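From: Trinity Gallagher
To: handheld-grippers list
Date: Tuesday, January 9, 2024
Subject: Re: Widard pair, worth the money?

Antonina Kravchuk wrote:
> We are looking at the Widard hand-held grippers for recording
> table-top tasks. The Rurnano kit is cheaper but comes with one
> hand only. Has anyone used the Widard pair for more than an
> afternoon? I mostly want to know about the markers and the pads.

Hello Antonina,

We have had a pair on trial at Stillside since July, so I can answer most of this.
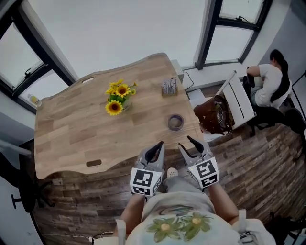 The markers are the best part of the kit. Each gripper carries its own cube, and the patterns are large enough that our tracking rarely loses a hand. Both jaws can be pointed at something as small as the round cup with the purple rim and the cubes still face the head camera. We did lose tracking when one hand passed behind the other, and the supplier's software takes up to 3 seconds to recover. I would ask them about that before you order.

Setting up takes us 17 minutes for the pair, most of it calibration. You have to repeat it if a cube gets knocked.

On the pads: they are black rubber with a mesh-like texture on the inside. Tall, narrow things are what we use them for most, and the grip is good. We have done over 2000 grasps and changed the pads once. Spares come in packs of 3 and delivery was slow.

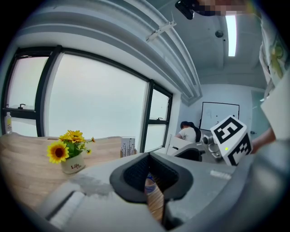
Trinity Gallagher

The camera view from the gripper is very wide. You get the pad and whatever is in it, but also the windows, the ceiling light and anyone sitting at a desk behind. Check that your people are happy with this, and allow time for blurring.

I have not tried the Rurnano. Fukuda lent us a single gripper last year and we sent it back, as most of our tasks need two hands.

Trinity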